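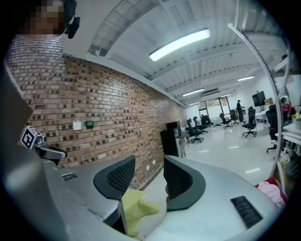 Plukance hand-held gripper with a pale yellow cloth between the fingers.

Plukance Gripper Kit: Questions We Keep Getting

Does it really handle cloth?
Sorkbridge says so. We'd want to see more than a crumpled rag before agreeing. Ask for a trial with your own fabric.

What do I get for the monthly fee?
One gripper, a sheet of printed markers and 32 hours of recording. Extra hours are billed, and the price list doesn't say how much.

Do I need a robot arm?
Not for recording. A person holds the gripper. Playing the motions back on an arm is a separate license, so read page 13 of the contract first.
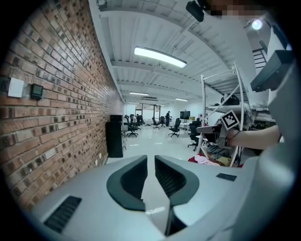
Gripper fingers near the shelving rack, square marker on the rack.

Is the "1030 picks a day" claim true?
We couldn't find who counted them, or what was picked. Treat it as advertising.

Can I cancel?
Yes, in writing, before the second invoice. The Acharya plan has no exit before May.

Who wrote this page?
Sisutcombe, an independent buyers' guide. We take no money from Sorkbridge.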